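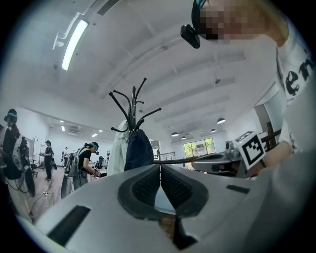 Endgate Handheld Systems Department: Equipment Safety and Fault Review

Gallery: Finger Pad Fault on the Laxdal Grippers

The Equipment Safety and Fault Review group publishes a gallery page whenever a fault leads to a change in working practice at Endgate. The present page concerns the hand-held grippers used in the Laxdal program. In April, 3 grippers were withdrawn from use after their finger pads failed to open fully when the handle was released. No injuries were reported. The grippers were inspected at the Jatlow workshop and the findings were shared with all shifts.

The photograph on this page was taken on the main floor during gripper work. Staff who require the full fault report may request it from the department office under the title "Laxdal Pad Return."

1. Main floor, Laxdal program

A hand-held gripper seen from close range, with its ribbed finger pads angled toward each other. Farther back on the wood floor, an operator with a head-mounted camera and a backpack leans forward with a gripper held out in front of her.

Finger pads. The fault was traced to the pivot behind the pads. Fine dust had collected in the pivot and mixed with the factory grease, and the return spring could no longer overcome the drag. In the worst case the pads took 9 seconds to open. An operator whose fingertip is between the pads during that time cannot withdraw it without forcing the mechanism, and forcing the mechanism is prohibited.

Cables. The review also considered trailing cables, one of which can be seen crossing the floor at lower left. Cables played no part in the pad fault. However, 2 trips were recorded in the same month, and cable routing has been added to the start-of-shift check.

Head-mounted cameras. Operators wearing a head-mounted camera tend to bend close to the gripper in order to keep it in view. The group asks that the face be kept at least an arm's length from the pads while the gripper is powered.

Findings

All 42 grippers held by the department were opened and cleaned. The three withdrawn units were fitted with new springs supplied by Zomum and were returned to service after a bench test. The cleaning interval given in the original Laxdal instructions was found to be too long for daily use and has been shortened.

The group notes that operators on the early shift had mentioned slow pads before the first unit was withdrawn. These remarks were made verbally and were not entered in the fault log. Supervisors are reminded that a slow return is a reportable fault, even when the pads open fully in the end.

Current requirements

Squeeze and release each gripper five times before use. Any unit that hesitates is to be tagged and placed on the fault shelf.

Do not apply oil or spray to the pivot. Cleaning is carried out at Jatlow only.

Switch off power before clearing an object caught between the pads.

Enter the unit label, the time and a short account of the fault in the log before leaving the floor.

Further photographs of the opened pivots will be added to this gallery when they are released by the workshop. Questions about the requirements should be addressed to the department office.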